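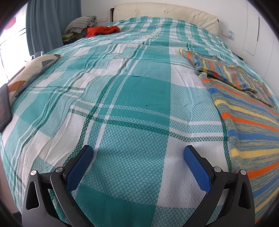

# Plaid, stripes and a better tracker

January 11, 2018

I've been itching to write this one up! For most of the winter the pose tracker in Rilby (my little toolkit for turning gripper video into motion a robot can learn from) fell over whenever it met bedding. Desks were fine, kitchens were fine, and then somebody would point it at a checked bedspread and the path would jump sideways by exactly one check.

If you've done any feature matching you can guess the cause. A plaid is the same corner printed over and over, and the finer weave inside the squares looks alike everywhere too. The matcher finds 2,000 lovely sharp points and a good share of them are paired with a neighbour's twin. Worse, they agree with each other, so the usual outlier check waves them through.

Wenche Hedlund suggested I stop treating all points as equals, and that set me off. The new version scores each point by how many lookalikes it has in the same picture. A point on the teal and white squares scores badly. The rumpled edge of the striped blanket scores very well, and so do the cushion with its big rust and brown shapes, the heap of red-orange cloth up by the headboard and the buttons on the headboard itself. I now keep the best 1,000 and throw the rest away before matching even starts.

Two other changes went in at the same time:

- **Finger mask.** Points on the gripper move with the camera, so they vote for "we haven't moved". The old mask was a plain rectangle across the bottom. The new one follows the black frames and the blue pads, and keeps the wide gap between them, where there is plenty of useful cloth.
- **Lens model.** I'd been using a pinhole model with a few correction terms, and it bent badly towards the rim. Swapping in a proper fisheye model was an afternoon's work that I had put off since November — silly of me.

Blown-out windows are still a nuisance. A railing or frame shows through as faint lines, the tracker grabs them, and a second later the exposure shifts and they're gone. Si-eun Won has a branch that ignores anything too close to pure white, and I'm hoping to merge it once I've worked out why it also eats white wardrobe doors.

I love how much of this came down to choosing what to look at. The solver hasn't changed by a single line!

Next on my list is blankets that shift while you're tracking off them. Gudrun Solberg thinks I should fit 2 motions at once and let them fight it out. I've started a rough version, and so far it's slow and picks the wrong one whenever the blanket fills most of the view.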